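Home Articles Interviews Archive About

The man who mends other people's jumpers

April — words by the Clerkitz editors

Åsmund Dalen does not think much of the word "upcycling". He said it once, early on, in the voice other people use for "parking fine".

"I mend things," he said. "My grandmother mended things. She didn't have a word for it, she had a tin of buttons."

He is 61 and has run Wuvik, a clothes repair shop up a steep flight of stairs, for 12 years. Before that he sold insurance, a trade he remembers as much the same as this one, except that the holes were in the paperwork. The shop opens at ten. Customers who turn up at five to are left on the landing to think about what they've done.

Most of the work is elbows. After elbows come pockets, and after pockets come zips, which he dislikes and charges for accordingly.

"A man brought me a coat with 69 moth holes. He had counted them. I said the moths had done very well and perhaps we should let them keep it."

He mended it anyway. It took him most of the winter, and the man complained about the colour of the thread.

I asked whether people look after their clothes better than they used to. He gave this more thought than I expected, and put the kettle on to do it properly.

"They feel worse about not looking after them," he said. "I don't know that the clothes notice."

His advice is short. Wash things less. Close the zip before the wash. Fold knitwear, because a hanger will give any jumper shoulders it didn't ask for. He is firm on T-shirts, which he says people throw out far too soon — a split seam takes him six minutes, and he has seen them binned for less.

He teaches an evening class too, at the Nordin rooms, where beginners start with a plain hem.

"They all want to do the fancy Japanese stitching in the first week. I tell them, first you sew a straight line. Then they sew a line, and we look at it together, and we have a biscuit."

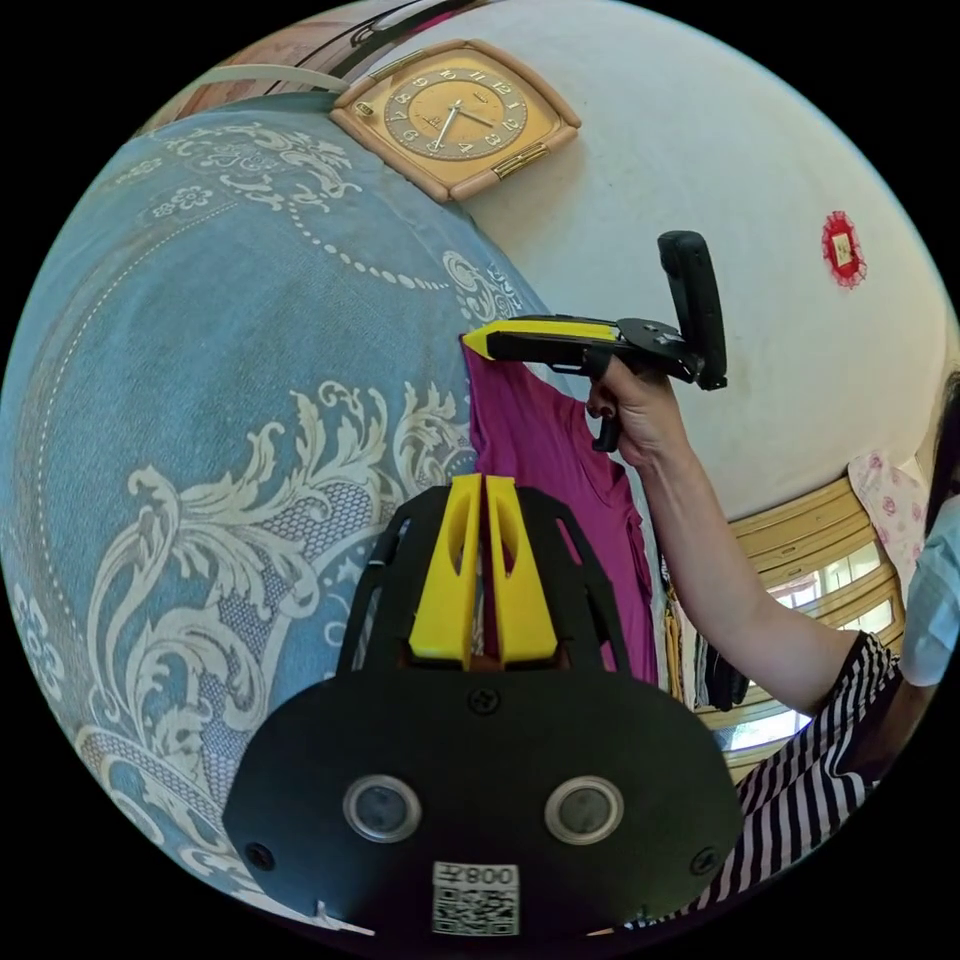

Dalen has no plans to retire, although his knees have raised the matter of the stairs. A ground-floor place came up last year and he went to see it, found it bright, dry and well heated, and turned it down.

"Too easy to get to," he said. "I'd have had customers."

Contact us | © Clerkitz | Back to top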